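论坛首页 > 设备与自动化 > 协作机械臂 > 故障与安全

夹爪断电后慢慢松开,厂家说“属正常现象”,各位怎么看

铁皮柜

先说情况。我们车间用的是 Vandisel 的臂,末端配 Flevel 的两指夹爪,腕部装了个小相机。活不复杂,从料架上取软胶小件,转到检验位放下,一班下来节拍也不紧。六月换过一次指垫,换完一直没出什么事。

上周下午三点多,急停被人拍了一下(拍的人是叉车司机,嫌臂伸得太靠外,这个另说)。臂停得很干脆,夹爪里还夹着一件。过了一阵子,件掉了。注意是过了一阵子,不是拍下去那一瞬间掉的。

我去问集成商 Eichhorn,对方回邮件说两指夹爪断电后夹持力衰减“属正常现象”,让我们看手册。手册我看了,写的是断电后保持夹持。两句话对不上,我再问,就没下文了。

软胶件掉了不值钱,可下个月这台臂要改去夹金属嵌件,工位旁边是站人的。我想知道有没有人碰到过同样的事,最后查出来是什么。

半路出家的PLC

手册哪一版?封面印的和PDF里的有时候都不一样。Flevel 早年那批的自锁是靠丝杠,后来有一批改了传动,宣传页照抄老的。我不敢说你那个就是,但“断电保持”四个字我现在看到都先打个折。

铁皮柜

纸质的,随箱来的。铭牌上的序号尾数289,跟手册扉页列的适用范围对得上,我核过。

灰兔子

不信是夹爪的问题。软胶件自己会蠕变,夹久了往里缩,夹持面一变就滑了。你拿个硬的试试,保证不掉。这种帖子隔一阵就有一个,最后十有八九是件的问题、垫的问题、参数的问题,然后楼主就不来了。

铁皮柜

我也想过蠕变。可平时正常暂停,通着电夹着同样的件,吃顿午饭回来还在上面。断电才掉。蠕变又不管你通不通电。

灰兔子

通电的时候控制器会补力啊,件缩一点它跟一点,你看不出来。断电没得补,蠕变就露出来了。你这个对比恰恰证明不了夹爪有毛病。

半路出家的PLC

灰兔子这话有道理,但也只证明不了,不能反过来说夹爪就没毛病。要分开得拿硬件做,断电,看指尖位置动没动。

水泥地

楼主有没有夹着件时候的图?腕部相机那个角度的就行。光听描述,大家各猜各的。

铁皮柜

有。腕部相机存的,光线不太好,凑合看。夹的是粉红色的那种件。
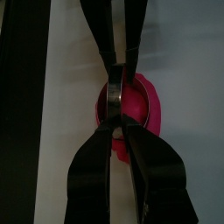 第2期

水泥地

看了。件夹在两指收拢的那个细腰上,前面那块金属件还把它挡了一部分。下面两片黑的宽垫往外撇开,件有一块从下边垂出来,露在两片垫中间。

我想问的是:你们工艺上本来就要求夹在这个位置吗?还是示教的时候凑合夹住了就算?宽垫是用来贴着件的吧,现在件没有夹在宽垫当中。

灰兔子

楼上说到点子上了。细腰那儿接触面能有多大?软东西夹在窄处,边上又是往外翻的,重量还往下坠。这不叫夹持,叫挂着。

铁皮柜

示教是 Eichhorn 来人做的,验收的时候就这么夹。我当时不懂,看它次次都能放到位就签了字。要说位置不对,那也是交付时候的位置不对。

不过我还是那句话:通电不掉,断电掉。

老弹簧

潜水很久,冒个泡。我对这种图一向不太信,一张图是一个瞬间,夹得牢不牢看不出来,松的时候和紧的时候拍出来可能一模一样。金属件正面有些擦痕和暗的反光,你们也别急着说是磨损,反光的面拍出来什么花样都有。

水泥地

没说磨损,我只说位置。

老弹簧

位置也要小心。镜头离得近,上下都没拍全,你怎么知道件前后方向在哪?说不定在图外面的部位还贴着一截。

水泥地

行,这点我收回一半。挡着的地方确实看不见。但往下垂着一块是看得见的。

半路出家的PLC

别吵图了。楼主照这个做:

一,找根硬的圆棒,直径跟件差不多,夹上,在指根画条记号线。
二,正常断电(不要拍急停,走关机流程),等,看记号线。
三,再上电夹好,拍急停,等,看记号线。
四,换软件重复第二第三步。

第二步和第三步要分开做,很多人漏这个。有的控制柜急停只切动力不切逻辑,夹爪那一路到底从哪取电,接线图上画的和柜子里接的可能是两回事。

做的时候臂停低一点,底下垫块毛毡,手别伸到指头下面去。

灰兔子

我赌圆棒不掉。

铁皮柜

周末停线的时候做,做完回来说。

小螺母

插一句,我们那边也是 Flevel,用在 Terora 的包装线上,从来没掉过。是不是楼主运气不好?

半路出家的PLC

你们做过断电测试吗?

小螺母

没有专门做过……停电有过,没人注意。

半路出家的PLC

那就不叫从来没掉过。

小螺母

好吧,改成“没人看见掉过”。

铁皮柜

回来交作业。

圆棒,正常关机:记号线没动,等到我喝完一壶茶,没动。
圆棒,急停:动了。很慢,盯着看看不出来,隔一会儿再看,线错开了。棒最后没掉,但用手指一拨就转,上电状态下是拨不动的。
软件,正常关机:没掉。
软件,急停:掉了。

同样的做了2遍,结果一样。

灰兔子

……圆棒确实没掉,我赌赢了,但赢得没什么意思。

关机不动、急停动,那蠕变这条我认错。至少不是主要的。

半路出家的PLC

果然是两条路不一样。正常关机的时候控制器会先给夹爪发一个锁住的指令,再断电;急停没有这一步,力一撤,指头自己往回松。也就是说它的“断电保持”是有前提的,前提是先有人通知它要断电了。

那还叫什么断电保持。真出事的时候谁来通知它。

老弹簧

你这个推断也还只是推断。现象能对上的解释不止一个。比方说,急停回路上有个残余信号,把夹爪的使能在掉电前翻了一下,它理解成“张开”,刚走一点就没电了,然后靠惯性和弹力慢慢回。现象也是慢慢松。

两种说法对应的责任方不一样。前一种找 Flevel,后一种找接线的。楼主先别在邮件里把话写死,不然两家互相推,你夹在中间。

水泥地

有办法区分吗?

老弹簧

把夹爪的控制线从臂上拔下来,单独给它一路电源,夹好以后直接断这一路。没有急停回路参与。还松,就是夹爪本身;不松,就去查柜子。

拔线之前先问清楚保修,别给人留话柄。

铁皮柜

问了保修。Eichhorn 这次回得倒快,说拔线不影响,但“不建议用户自行进行非标准测试”。我问标准测试是哪一条,没回。

灰兔子

“不建议”三个字最省事,出了事是你自己没听,没出事也不算他错。

铁皮柜

单独供电的做了。夹硬棒,直接断,还是松。比接在臂上时松得慢一点,但是松。记号线拍了照留底。

所以夹爪本身脱不了干系。接在臂上松得更快,柜子那边干不干净,我也不敢打包票。

半路出家的PLC

那两家都有份。辛苦,这比大多数厂家的售后做得细。

老弹簧

我保留一点意见。你只有一只夹爪,测出来的是“这一只”。换过指垫,换的时候有没有动过预紧?六月那次谁换的?

铁皮柜

我们自己的机修换的,照手册换,手册里没提预紧。我去问了,他说拆了指根两颗螺钉,别的没碰。我没在场,也只能听他说。

老弹簧

那就让厂家借一只没动过的来,同样断一次。他们要是不肯借,你心里也有数了。

灰兔子

说回位置的事,别忘了。就算夹爪断电能锁死,软的东西夹在细腰上我还是不放心。两件事各算各的账。

水泥地

同意。而且下个月要夹金属嵌件,金属的不会垂下来,但也不会给你让一点形,接触面更小,松一点点就掉。

铁皮柜

记下了。现在临时的做法:急停以后先把人清出工位,再处理夹爪上的件,料架旁边加了道挡板。金属嵌件的活往后推,上面不太高兴,说别的厂都在用。我问哪个厂,说不上来。

小螺母

可能就是我们厂……我们今天也拿硬棒试了,急停之后等了大概98秒,线也开了一点点。我不确定是不是画线画粗了,看着像是动了。

半路出家的PLC

用细笔再来一遍。画线画粗了这种事我也干过。

老弹簧

别忙着凑一块下结论。型号、固件、指垫都不见得一样。你先把铭牌抄下来,跟楼主私信对一下。

小螺母

好,明早抄。型号看着一样,固件不会看。

灰兔子

固件在示教器的设备页里,往下翻,灰色小字那行。

铁皮柜

厂家答应寄一只来对比,没说哪天。到了我在这楼里接着更。有谁手里也是这款的,断电之前先画线,软件硬件都夹一次,把急停和关机分开记。

路过的扳手

问个外行的,加个弹簧常闭的夹爪不就完了,断电自己夹紧,为什么还要折腾?

半路出家的PLC

常闭的手夹在里面断了电你怎么办,它不松。各有各的麻烦,看你工位上怕的是掉东西还是夹手。

路过的扳手

哦,那倒没想过。

铁皮柜

我们这边两样都怕,所以还在跟 Eichhorn 磨。他们今天又发来一份手册,“断电后保持夹持”那句后面多了个星号,星号的注释在哪一页我还没找到。

水泥地

找到了发上来。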